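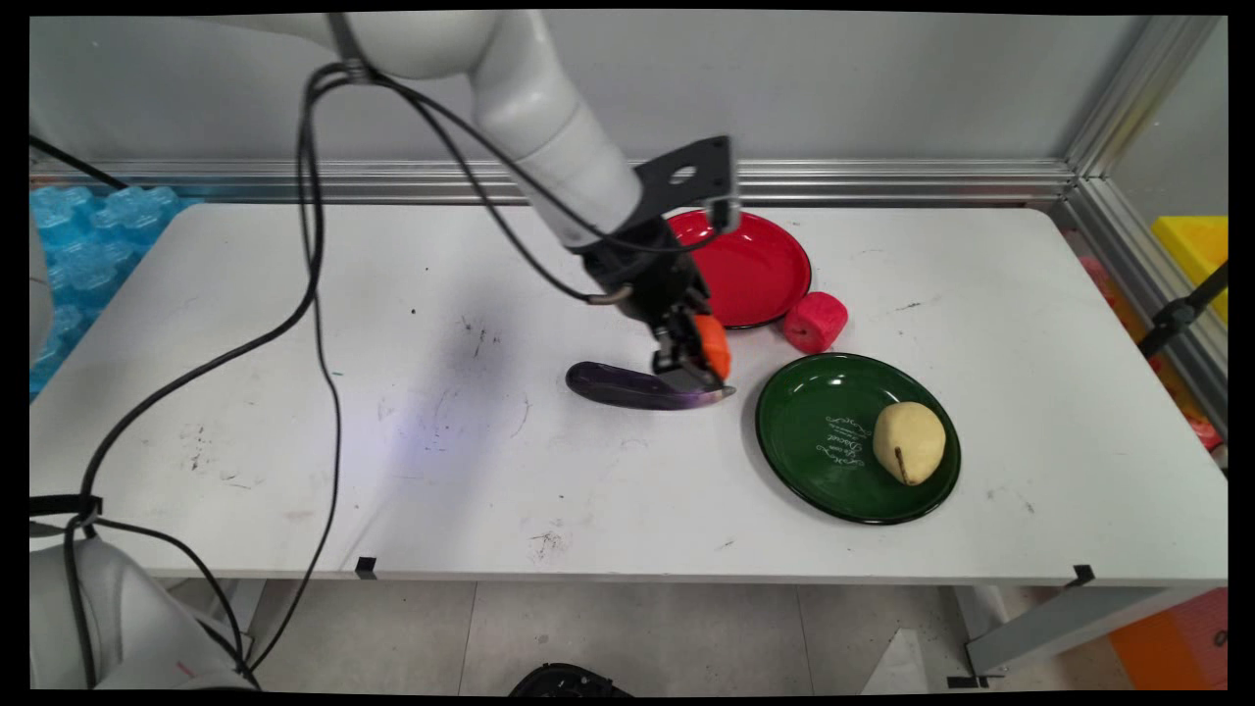
How long should I let the Pikar slow cooker heat up before I put food in?

Give it 11 minutes on High with the lid on and the pot empty of food but holding a splash of water. I used to skip this and my beans always ran late.

Section 4: Your first stew

I wrote this part after cooking on my own Pikar all winter, so it's the order I really do things in (your kitchen may differ a bit!).

1. Wash the inner pot and the lid in warm soapy water. Dry the outside of the pot well before it goes back in the base.

2. Set the base on a flat, heatproof counter with the vent facing away from the wall. Mine sits next to the bread box and it's been happy there.

3. Plug it straight into the wall – no extension cords, please.

4. Do the warm-up, then pour out the water. Use mitts, the pot is heavier than you'd think.

5. Add your chopped vegetables first. Carrots and potatoes go on the bottom, eggplant goes near the top or it turns to mush on you.

6. Pour in 300 ml of stock. Don't fill past the line marked inside the pot.

7. Press Low, then press Start. The light blinks and then stays on.

8. Leave the lid alone! Every peek costs you 30 minutes, at least the way I count it.

Note: If you bought the Clelel lid with the steam knob, turn the knob to the open mark before you press Start. The plain lid has no knob, so you can skip right past this.

Note: For a browned top, move the stew to an oven dish and bake at 175 °C until it looks right to you. I like mine pretty dark around the edges.

Caution: The inner pot isn't meant for the stovetop. Mine has a hairline crack from one impatient evening, and I had to order a new one.

Caution: Don't put cold water in a hot pot. Let it cool on the counter first, then soak it.

Cleaning the base is in Section 5, along with the part numbers for spare seals.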